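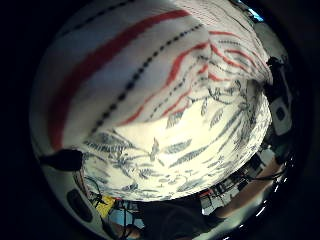
Printed cloth, red stripe and dotted line at the top, leaf pattern below. Not yet pressed.

Thursday, February 28, 2019

Cloths from the Jovmont order. Went through the printed ones with Marek this morning before anything goes to Valter for hemming.

The leaf print is the grey-blue one on white. It looks crisp where the cloth lies smooth, and I can't find fault with the small tendrils, which were what Duarte was worried about. The red stripe is harder to judge with the fabric bunched up. On the smooth side it reads as one clean broad band with the black dots running next to it. Where the cloth folds over, the narrower stripes go wavy and you can't tell a printing fault from a crease. So everything gets pressed first and checked second. We had that the wrong way round in September.

Pressing: medium heat, from the back, no steam on the red until Bilal has done his rub test. He has a 15 cm offcut for it and will write the result on the sheet by the window.

Folding. Marek wants thirds lengthways, then in half, leaves outwards. I tried it with the stripe outwards and it looks better on a shelf, but the crease lands right on the dotted line and I don't think it will come out easily. Leaves outwards, then — Marek wins.

Labels: lot 607 is this one. The old box in the cupboard still says 87 and should be relabelled before someone packs from it.

Still to do
Press the rest of the lot
Ask Lourenço whether Kemska want the hem in white or cream thread. The ground looks creamier in bright light than it did on the sample card, so send him a piece of the cloth as well as the card.
Find the long ruler

Valter can start on Monday if the thread is settled. The big table needs clearing for him, and the iron goes back on the far bench.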